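Resealing a Kitchen Sink
Piltergate Housing Association — Home Maintenance Guides

Tenants may renew the sealant between a kitchen sink and its worktop without asking for permission. The work takes an evening, and the sink must then be left unused overnight. Please read this page to the end before starting.

What you will need

A tube of sanitary-grade silicone, a sealant gun, a plastic scraper, masking tape, white spirit and several clean cloths. Residents of Istlow Court may borrow a gun and scraper from the estate office, Room 13, before 4 pm.

Removing the old sealant

Run the scraper along the joint at a low angle and lift the old bead in strips. Metal blades must not be used, as they mark both enamel and stone. Wipe the joint with white spirit, wash it with soapy water and dry it fully. Any silicone left behind will stop the new bead from sticking.
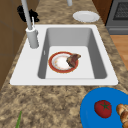

Can new sealant be applied over the old?
Fresh silicone does not bond to cured silicone, so the old bead must come out completely.

Applying the new bead

Lay masking tape on either side of the joint, leaving a narrow gap. Cut the nozzle at an angle and draw the gun along at a steady pace — stopping midway leaves a lump. Smooth the bead once with a damp finger and remove the tape while the silicone is still soft.

If the worktop is swollen or the sink moves when pressed, stop work and report a repair on extension 711, quoting code 3174. Reports are handled by Shabani Kombo, Repairs Supervisor.

Last reviewed in July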